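Handout 2: Looking after the hand grippers
Course notes, K. Bhattacharjee

Each pair has two grippers, left and right, and they stay a pair. Swapping one with your neighbor's because theirs feels smoother means two pairs now need checking, and I will know.

Before a session, squeeze each one slowly through its full travel. The fingertips should meet evenly. If one arrives late, look at the linkage pins first. Last November a pair reached 2,156 squeezes before anyone opened the log, which had one entry: "fine."

Wipe the finger faces every 50 grasps. Knitwear sheds — sweaters are the worst — and lint between the tips will make a closed gripper read as slightly open.
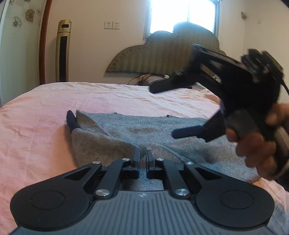

Keep cables away from sleeves, yours included. If a pin has worked loose, stop and bring the gripper to Godelieve Desmet. Do not use tape. We have seen the tape.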